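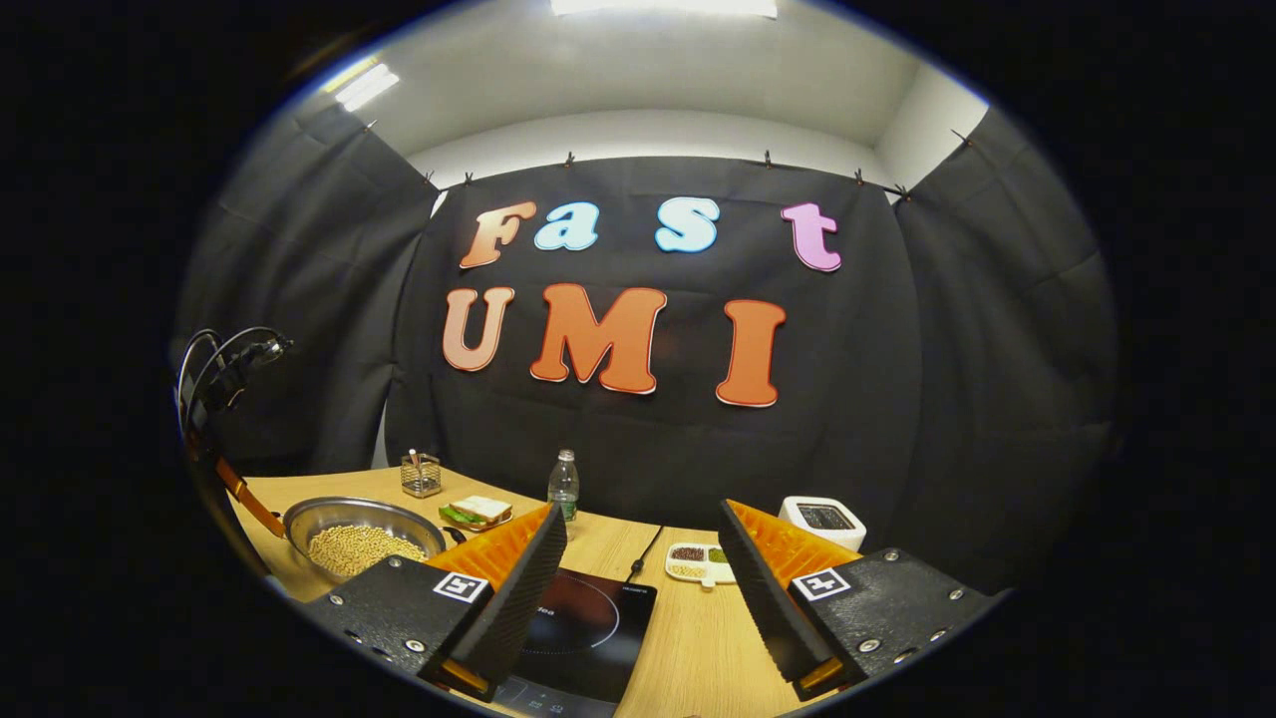 Tabletop demonstration station with hand-held gripper, induction cooktop and dry ingredients. Stotgate demonstration room.

Plisix Hand-Held Gripper, Two-Finger: Demonstration Set

Item 2399
Availability: by order; demonstration by appointment at Stotgate

The Plisix demonstration set is supplied to colleges, training centers and company laboratories that wish to present manipulation work to visitors. It is built on the same two-finger gripper that Plisix provides to its research customers. The gripper is carried by the operator, who performs a task by hand at the table.

Each finger carries an orange ribbed pad on a black base plate, with a square black-and-white marker mounted on the plate. Pads are held as stock items and may be ordered separately through Kumarasinghe, the authorized distributor.

Visits to the Stotgate Demonstration Room

Prospective customers are invited to see the set in use before placing an order. Sessions are held in the Stotgate demonstration room from October through April and are conducted by Plisix application staff. A session lasts two hours. Groups are limited to 8 persons, and organizations wishing to bring a larger party will be offered consecutive sessions on the same afternoon.

The current program is based on kitchen work. The station is a wood-topped table enclosed by black curtains and laid out with ordinary foods and equipment: soybeans in a wide stainless steel bowl, smaller portions of beans and mung beans in a compartmented tray, a sandwich on a plate, a bottle of water and an induction cooktop. Visitors first observe a member of staff working at the table and are then invited to take the gripper themselves. Dried beans are used for the first exercise. Bottles and plated items follow, and the cooktop exercises are performed by staff only.

Visitors are asked to observe the following:

Arrive at the Stotgate reception desk 15 minutes before the session.
Remove rings, bracelets and wristwatches before handling the gripper.
Food at the station is for demonstration and is not to be eaten.
Persons under 14 must be accompanied by an adult at the table.
Photography is permitted. Flash must be switched off.

Step-free access is available from the Trestgate entrance. Parking is on the same side of the building, and spaces may be reserved when the appointment is made.

What Is Supplied

Gripper, assembled and adjusted
Spare finger pads, one pair
Spare markers, one sheet
Compartmented tray for dry materials
Carrying case
Operator's guide and session plan, printed

Tables, curtains, cooking appliances and foods are not included. A layout drawing of the Stotgate station is available on request for customers who intend to build a similar enclosure.

Care of the Set

Finger pads should be wiped with a damp cloth after contact with food and allowed to dry before the set is returned to its case. Solvents must not be used on the pads or the markers. A marker that has become scratched or has begun to lift should be replaced before the next session. Screws on the base plates are set at the factory and should be adjusted only as described in the operator's guide.

Ordering and Delivery

Orders are accepted from institutions by written purchase order. Delivery is made within 17 working days of acceptance. Customers who have attended a session at Stotgate may have the carriage charge waived on a first order and should quote the session reference on the purchase order. Loan sets are available for open days, subject to a signed loan agreement, and requests for May and June should be received by the end of February.

Shared 14 times | 0 comments

Contact Plisix Demonstrations, Stotgate | Distributor: Kumarasinghe | © Plisix. All rights reserved. | Back to top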